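Week 4 handout - Observing and recording in the early years room

Notes to go with the lecture, not instead of it. Slides are in the usual folder. 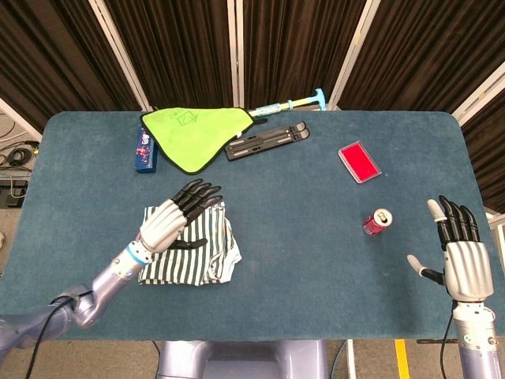 Last week was why we observe. This week is how, and what to do with the paper afterward. Reading for this week is the Prikico chapter on running records, plus the short Gramberg piece if you have time. Gramberg is the easier one, start there if you're tired.

Main types of record

Running record. Everything a child does, in order, as it happens. Present tense. No opinions. Five to ten minutes is plenty, your hand will hurt after that. Good for language, play sequences, getting to know a child you don't know yet.

Anecdotal record. One short event, written up soon after. Past tense is fine. Needs a beginning and an end. Date, time, where, who else was there.

Time sample. Pick a behavior, pick an interval, look up at each interval and mark yes or no. Works only for things that happen often. Useless for biting, which may happen once in a week.

Event sample. The reverse. You wait for the thing and write down what came before, what happened, what came after. This is the one for biting, drop-off crying, refusing to come in from outside.

Checklist. Quick. Tells you if, doesn't tell you how. A child who "can use scissors" might be snipping fringe or cutting round a circle, same tick in the box. Use with something else.

Work samples. Drawings, early writing, a note of what the child said about it. Write what they said word for word, on the back, before it goes in the folder. Undated samples can't go in the portfolio at all.

Describing vs. interpreting

Everybody loses points on this so read it twice.

Describing: "Puts both hands over ears, turns toward the wall, says no no no."
Interpreting: "Gets upset by the noise."

The second one may be right. But once it's written like that the reader can't check it. Keep two columns. Left column for what you saw and heard, right column for what you think it means. Right column can stay blank for days.

Words to watch for in the left column: happy, bored, shy, bossy, wanted to, tried to, refused, good, immature, attention seeking. "Tried to" is the sneaky one. You don't know what the child was trying to do. Write what the hands did.

Also watch for always and never. You had ten minutes.

Practice (do these in pairs, we'll go over them at the start of next class)

Rewrite each one so it would be OK in the left column. Make up the details you need.

1. She was bossy in the block corner.
2. He got bored at story time and acted out.
3. They shared nicely at snack.
4. She refused to nap again.

Where to put yourself

Sit low, off to one side, back to a wall if you can. Not in a doorway. If a child asks what you're doing, tell them - "I'm writing about how children play." Most will go back to what they were doing. Some will want you to write their name, go ahead and write it.

Don't join in and record at the same time. If you get pulled into the game, stop the record, note the time, write it up later as anecdotal.

Safety comes first over any record. Put the pen down.

How many observations is enough

One is never enough to say something about a child. The Ljungberg sample we looked at in lecture had 3,445 entries across 296 children, and even there plenty of children had entries from one part of the day only. Morning only, mostly. So what you get is a picture of children in the morning. Same child at 4:30 waiting for pickup is a different story.

For your own file I want at least 2 different times of day, at least 2 different areas (indoor and outdoor counts), and not all of them on the child who is easiest to watch. The quiet ones get left out. When you look back through your folder, check who isn't in it.

Bias, short version

Halo effect - you like the child, everything reads as clever.
Expectation - someone told you in the hallway he's "a handful," now that's all you see.
Recency - you remember the last thing before lunch and forget the hour before it.
Culture and home language - eye contact, turn taking, how loud is loud, eating with hands. Ask yourself whose rule it is. Hultonent has a good section on this, first half of the article only, the second half is stats and we don't need them.

Fix for all of these is dull. More records, different times, a second observer now and then, then compare before you talk.

Consent and storage

Center consent form has to be signed before you write anything down. Not after. First initial only, or a code, and keep the code list somewhere else. No last names, no birth dates, give age in years and months (3;7 means three years seven months). Nothing about the child on your phone. Notebooks don't go home on the bus with you unless your placement teacher has said it's fine.

Parents can ask to read it. Write every line as if they will.

Assignment 2

Four observations of one child, at least 3 of the types above, both columns filled in. Then one page on what you'd plan next for that child and why. The plan has to point back to the records, so number your observations and use the numbers ("in Obs. 3 she poured from the big jug to the small one, spilling, then got the cloth").

I am not marking spelling in the raw notes. I am marking wether left column is clean.

Bring a draft of the first observation to class, handwritten is fine. Due date for the whole thing is on the course page, changed since the first version of the sylabus, so check.

Next week: from observation to planning. Read the second Prikico chapter, skip the boxes.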